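Hat makers take over Storkach's glass room

24 January 2019
88 shares | 446 comments

What a treat for anyone who loves a good hat! Storkach has opened its bright room with the long white blinds to Tomoana, the hat club started by Rakiya Wike, and the place is already buzzing. 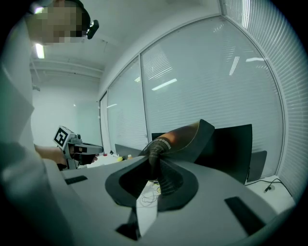 A soft black piece, much like a felt hat, at Storkach.

Wike wants members to shape brims and crowns by hand — and to take their time over it. The club hopes to finish 2000 hats by October, and new faces are very welcome.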